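March 18, 2019
By the Facilities Desk, Kurnent Building

Ceiling repainting on the upper floors resumes this week. The contractor, Judach, will work one corridor at a time, starting at the north stair. Each corridor is closed to foot traffic for 4 days: one for masking, two for paint, and one for curing and cleanup. Rooms that open only onto a closed corridor can be reached through the connecting doors, which will be left unlocked during working hours.

The finish is a flat acrylic in the same color used on the ground floor in September. Flat paint hides patched joints better than eggshell, but it marks easily and does not wash well. Tenants should not tape signs or hang anything from the ceiling for 14 days after a room is done. Hooks already in place will be painted around. Sprinkler heads and smoke detectors are bagged during spraying and uncovered at the end of each shift.
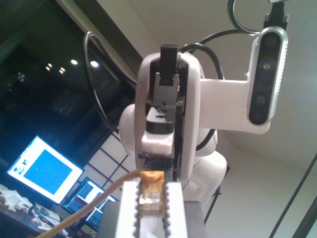

Stains from the old roof leak get a separate treatment. The affected areas are scraped, sealed with a shellac primer, and left overnight before the finish coat. Where the plaster sounds hollow when tapped, Judach cuts it back to the lath and patches it. Patches deeper than one coat add a day to the schedule.

Requests to move a room's date must reach the Mundo Street office by March 31. Give the room number and the dates to avoid. Touch-up requests go on the usual maintenance form.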